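Mes petites formes en plastique, la galerie

J'avais promis cette page depuis le mois d'août, et puis la vie, le travail, les cartons... Bref, samedi 19 janvier 2019, je m'y suis enfin collée, avec un grand thé et le chauffage à fond ! Pour celles et ceux qui arrivent : je fabrique des petites formes à trier, à empiler, à ranger par couleur, que je donne ensuite à la ludothèque Vivance, en bas de chez moi. Des cubes, des étoiles, des cylindres, des choses toutes simples. Mes premiers modèles venaient d'un fichier partagé sur Skeltik, et depuis je les redessine un peu à ma sauce (les angles surtout, je les trouvais trop pointus pour des petites mains).

Je ne suis pas du tout une professionnelle, je précise, parce qu'on m'écrit parfois pour me demander des devis. J'ai commencé par un cube raté, complètement bancal, que je garde sur mon étagère comme porte-bonheur. Ensuite j'ai fait un cube droit. Ensuite j'ai voulu faire une étoile, et là j'ai perdu un week-end entier - les branches se décollaient, je recommençais, elles se décollaient encore. J'en rêvais la nuit.

Côté couleurs, je reste sur du franc : bleu, vert, rouge, jaune. J'avais essayé un gris perle très chic l'été dernier, et les enfants l'ont superbement ignoré. Le fil vient de chez Utis, je le prends par bobines de 960 grammes et je suis toujours étonnée du temps que ça dure, vu la taille des pièces. Le rouge part plus vite que les autres, allez savoir pourquoi.
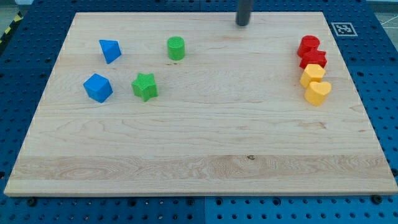

Des bleus et des verts d'un côté, des rouges et des jaunes de l'autre, sur une planche d'érable clair. L'étoile verte est ma chouchoute, avec son petit quadrillage sur le dessus.

Workneh m'a écrit que chez eux l'étoile finit toujours dans le tas des cylindres, que les enfants trient par couleur bien avant de s'intéresser aux formes, et qu'il faudrait presque une étoile dans chaque couleur pour les obliger à réfléchir un peu. J'ai trouvé l'idée excellente ! Du coup j'ai sorti mon carnet et j'ai noté tout ce qui manquait à la série. Il manque beaucoup de choses, évidemment.

Pour le triangle, j'ai longtemps hésité. Posé à plat, il ressemble à une part de tarte, et debout il devient un toit, ce qui change tout quand on a un cube sous la main. Les plus petits font des maisons sans qu'on leur demande rien. Les plus grands font des tours et râlent quand ça tombe. J'ai gardé le prisme assez épais, pour qu'il tienne bien debout même sur un tapis (testé sur le mien, qui est affreux mais très moelleux).

On me demande souvent si je ponce. Non, ou très peu, juste la base quand ça accroche. J'aime bien que la surface reste un peu mate, un peu grenue, on la sent sous les doigts et ça glisse moins quand on empile. Pour le nettoyage, eau tiède et savon, jamais le lave-vaisselle - j'ai essayé une fois et j'ai récupéré un cylindre en forme de haricot.

La prochaine série sera sans doute en orange et en violet, avec un hexagone si j'arrive à le dessiner proprement. Si vous avez des envies de formes, laissez-moi un mot sous la page, je lis tout, même si je réponds avec trois semaines de retard.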